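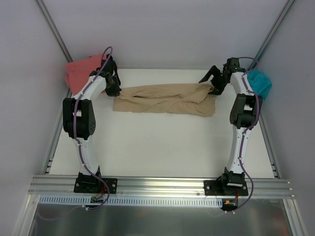 I have been folding towels wrong for most of my adult life. I don't mean that someone corrected me. I mean that the linen shelf in our hall closet is thirteen inches deep and my towels came out at fifteen, so the door never closed all the way, and I put up with it for as long as we've lived here.

This month I decided to fix it. It took two evenings and one Saturday morning, and I'm writing it down so that I remember what I did when it all slides back by March.

First I took everything out. We had bath towels, hand towels, kitchen cloths, two beach towels and a stack of old cloths I use for the car and the windows. They had all been in one pile, and the pile was in no order. The kitchen cloths were at the back, so every time I wanted one I pulled three other things onto the floor.

I sorted by use and then by size. Color came last. I know some people do color first and it looks nice, but when I want a cloth to dry a pan I don't care if it's beige or pink. Color only helps me in one way: the teal ones and the salmon ones are from a cheap set and they shed dye, so they get washed on their own. Those live in a separate bin now. The tan ones can go in with anything.

Then the folding. My old method was in half, in half again, and in half again, always starting from the short side. That gives you a thick square with a fat rounded edge, and the square falls over. What I do now is start lengthwise. Lay the towel flat, bring one long edge over to the other, and pull both ends outward before you do anything else. The pull is the part I used to skip. If you don't do it, the cloth stays twisted through the middle and every fold after that is crooked. You can smooth it with your hand, but smoothing pushes the wrinkles down to one end and they bunch up there. Pulling from both ends at once gets most of them out.

After that, fold it in thirds from the short sides. For a bath towel that gives a bundle a bit under ten inches wide, and it fits my shelf with room in front for the hand towels. For a kitchen cloth I do the lengthwise fold and then roll it. Rolled cloths go in a shoe box standing on end.

A few things I found out along the way:

The surface matters more than I thought. I used to fold on the bed. The comforter gives, so you can't press a crease into anything, and the cloth drags when you try to move it. On a hard, smooth table the same towel takes half the time. I now do it at the kitchen table after the dishes are put away.

Height matters too. Our table is low and my back was sore after the first evening. On the second evening I stood at the counter and it was fine, but the counter isn't wide enough for the beach towels. Those I do on the table, and there are only two of them.

Old towels don't fold square because they aren't square anymore. The hem shrinks at a different rate than the middle, so the ends pull in and the edges go wavy. I spent too long trying to line up the corners on one that we've had since college. Match the long edges and let the corners be off. Once it's on the shelf with the fold facing out, it looks the same as the others.

Fabric softener makes them slippery. The stack with softener leaned over in two days and the one without it is still standing. They also dry you off better without it. I've stopped buying it.

My neighbor Nkechi Okeke came by on Saturday while I had all of this out on the table. She folds hers in thirds first and then in half, and she got one down to the same size as mine in fewer moves. I tried it her way and kept getting a tail hanging out on one side. She said to start with the tag facing up and at the left. I haven't gone back to try that yet. If you already do thirds first and it works for you, I wouldn't change.

The shelf now goes bath towels on the left, hand towels in front of them, kitchen cloths in the shoe box on the right, and the beach towels up on the top shelf where I need a step stool. The car cloths moved to the garage. I got rid of four bath towels that had gone thin down the middle. The animal shelter on our side of town takes them, and they said they'd like sheets as well, so I need to go through those next.

Sheets are a bigger problem. I can fold a flat sheet by myself if I pin one end under my chin, but the fitted ones I have always just rolled up and pushed to the back. Hayley Wragg left a comment on my last post saying that she puts each set inside its own pillowcase, and I'm going to try that before I try to learn the corner trick again. I've watched that corner trick done many times and I lose track at the third corner.

The closet door closes. It did need one screw tightened in the top hinge, which I only noticed once there was nothing pushing against it. I'll do the sheets next weekend if it rains.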